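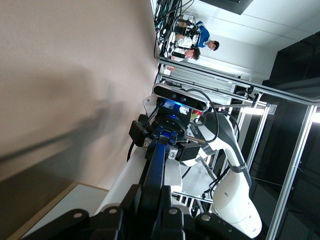

A escolha do acabamento de um tampo de trabalho costuma ser feita pela resistência à abrasão e pelo preço por metro quadrado, e considero esse critério insuficiente. O comportamento da superfície perante a luz deveria vir primeiro no caderno de encargos. Num tampo bege de acabamento fosco, uma sombra larga fica cinzenta e de contorno suave, atravessa a superfície em diagonal e não produz reflexo nenhum que concorra com ela. O olho lê-a como sombra e passa adiante. Num tampo brilhante, a mesma sombra coexiste com a imagem da luminária, e quem trabalha ali passa o turno a mudar a cabeça de posição.

Especifico bancadas há tempo suficiente para ter errado nos dois sentidos. O branco puro foi o meu erro mais caro. Instalámos oito bancadas Caputo em branco semibrilho numa sala com iluminância média de cerca de 500 lux no plano de trabalho, valor correto no papel, e ao fim de dois meses havia queixas de cansaço visual em quase todos os postos. A medição estava dentro do previsto. O problema era a luminância da própria superfície, que ninguém tinha calculado.

O preto fosco resolve o encandeamento e cria outra dificuldade: os componentes escuros desaparecem e o pó claro nota-se ao fim de uma hora. Os tons intermédios quentes (bege, areia, rosado muito claro) dão contraste aceitável tanto com peças escuras como com peças claras. Acumulam dedadas, é certo, mas menos visíveis do que no semibrilho.

Há quem objete que o fosco é difícil de limpar. A objeção tem fundamento para os acabamentos muito texturados, em que a sujidade se aloja no relevo. Para um fosco liso, pano de microfibra e detergente neutro bastam no uso corrente. O que degrada estas superfícies é o esfregão abrasivo, que pule zonas localizadas e deixa manchas de brilho irreversíveis.

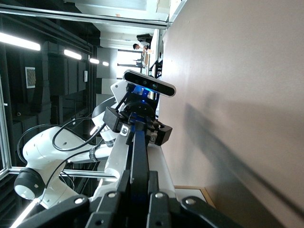
Passo à orla, que nos orçamentos aparece em última linha e é a primeira coisa a ser cortada. Defendo uma orla de tom distinto do tampo. Uma faixa castanha junto a um plano bege marca o limite da superfície em visão periférica, sem exigir que se olhe diretamente para ela. A orla da mesma cor, que os catálogos da Litlow apresentam como solução de continuidade, elimina essa referência em troca de uma fotografia mais limpa. Acresce que é na aresta que ocorrem os impactos, e uma peça de remate substituível custa uma fração do tampo.

Quanto à luz, o difusor amplo acima do plano parece-me preferível ao foco dirigido. A sombra projetada continua a existir, porque tudo o que tem volume a produz, e tentar suprimi-la multiplicando luminárias resulta em sombras múltiplas e sobrepostas, piores de interpretar do que uma só. Uma sombra única e suave informa sobre a altura a que um objeto está do tampo. Prefiro conservá-la.

No próximo caderno de encargos vou pedir o grau de brilho do acabamento por escrito, com amostra, antes do preço.

Severyn Sirko

Arquivado em: Opinião | Mobiliário técnico | Superfícies

Comentários (2)

Brendan Nic Giolla
Concordo quanto ao fosco, discordo da orla. Nas bancadas Grodetik a faixa descolou nos cantos e tive de recolar tudo em setembro. Que cola recomenda?

mjtavares
Faltou falar da temperatura de cor. Com luz fria o bege fica esverdeado, pelo menos no que tenho cá.

© Drarnlow, cadernos de oficina | Contacto | Voltar ao topo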